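Snack corner, take two

Posted Nov 18, 2020

So the snack corner is finally back! If you've been reading for a while you'll remember the cardboard tray era, when every bag of chips ended up squashed under somebody's soda and Feven threatened to start keeping hers in a locked drawer.

I'd been eyeing wire mesh racks since May, and then Tekle found one in the back of the supply closet (no clue how long it had been sitting there). Black, open, sturdy enough to put things on as well as in. I wiped it down and went straight out for chips and soda.

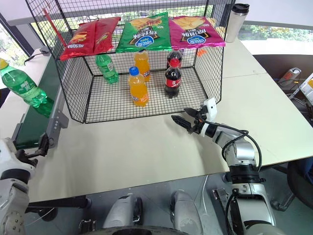
Chips up top, sodas underneath. The pink bag is mine.

I went back and forth on the layout. Bottles inside was an easy call, they're heavy and they like to roll — the big green one with the yellow cap still hasn't made it in with the others. Chips across the top means you can grab a bag without moving anything, and three of them fit side by side if you don't mind some tilting.

Two orange sodas and two colas, plus a little green one at the back for Shewit, who won't touch the other kinds. I spent $9 on the chips and I'm not telling you what the drinks came to.

Next up is something for cookies. Tahsin wants a second rack stacked on the first, and I'm thinking a plain old jar.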